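Open Day at the Szabó Cabinet Works, Trurkville

Posted March 25, 2018

The Szabó works in Trurkville opens its doors to the public twice a year, once in spring and once in September. I had meant to go for a long time and finally made the drive this weekend. Admission is free, but you have to sign up ahead for the tour of the finishing shop, and the early slots fill first. I got the last one of the day.

The works is on the old rail spur past the feed store. Parking is on gravel across the road. There is a sign for visitors at the gate, but it points at the loading dock, and several of us walked the wrong way around the building before finding the showroom entrance on the far side.

Tours start in the lumber room. Most of what they use for painted cabinets is poplar and soft maple, with some birch plywood for boxes and shelves. The boards come in from a mill at Enenlow and sit in the building before anyone cuts them, so that they settle to the same moisture as the shop. Our guide passed around two pieces of maple, one that had been rested and one that had been cut on the day it came in. The second had a twist you could feel by laying it on the table and pressing a corner. I was surprised how much of the floor is given over to wood that is doing nothing but waiting.

The machine room was shut down for the open day, apart from one shaper that they ran for a few minutes so we could see a door rail being profiled. Ear protection was handed out at the door. The cutter leaves a rounded edge on one face and a groove on the other, and the groove is where a panel would go. For a glass door they cut the back lip off afterward and leave a step, called a rabbet, for the pane to sit in. A thin strip holds the glass in place from behind. The strip is pinned and not glued, and a broken pane can be replaced by the owner with a small pry bar and some patience.

I spent the most time in the glazed door section, as I have been putting off a decision about my own kitchen for two years. The guide explained that there are two ways of getting the divided look. In one, every pane is a separate piece of glass sitting between real bars. In the other, a single sheet goes in and a grid is laid over the front. Szabó makes both. True divided doors take longer and cost more, and they need a slightly thicker bar to hold the glass on both sides. With the overlaid kind, the bars can be slimmer, and cleaning the inside is one wipe.

Dark colors have taken over from white in the order book, we were told, and wall units in navy or deep green are now a regular request. A dark door is less forgiving to make. Sanding marks that vanish under white show up clearly under navy, so those doors get an extra round of sanding between coats. People also tend to forget the inside of the box. With a glass door you see it all day, and the interior color has to be picked along with the outside.
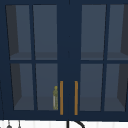
My neighbor, who has glass uppers, would never order them again, she told me when I got home, and the reason is that every mug has to be put back straight. She said to put glass on one cabinet at most and to keep the good dishes in it. I had been leaning toward a full wall. I am now leaning toward one pair of doors over the counter and solid ones for the rest.

The finishing shop was the part that needed a ticket. It is a separate building with its own air system, and you put on paper shoe covers before going in. Doors hang from a rail and move from the spray booth to a drying room. They use a water-based paint from a supplier called Cudimness, which they changed to a few years back because of the smell and the cleanup. The sample boards on the wall were the most useful thing in the place. Each color is shown flat, satin and semi-gloss, and there is a second set that has been handled by visitors for years. The flat navy on the handled set had shiny patches where thumbs had been. The satin had held up better. If you are choosing a dark flat finish, plan on adding knobs – and on using them.

Prices are posted in the showroom, which I appreciated. A painted pair of solid doors with a wall box starts at $1,190 before installation. The same box with true divided glass doors was marked at $2,243. Plain doors to fit a box you already own start at $477 a pair. Delivery is extra and depends on distance. They will not quote from a sketch alone. You need measurements, and they have a printed sheet at the desk showing where to take them. Take the height in more than one place if your house is old, as the ceiling is rarely level.

A few practical notes for anyone going to the September one. Wear closed shoes, because they do turn people away from the machine room in sandals. There is a coffee urn in the showroom and no food, and the nearest lunch is the diner back on the main road. Children can join the lumber room and showroom parts but not the finishing shop. Photos are fine except in the spray area.

There was also a bin of offcuts by the exit, sold by the bag. I bought one for shop projects. It had some decent lengths of poplar in it and one strip of walnut, and the rest will go in the stove. The tour ran over by a good half hour, and the gate was already half closed when we came back out to the cars.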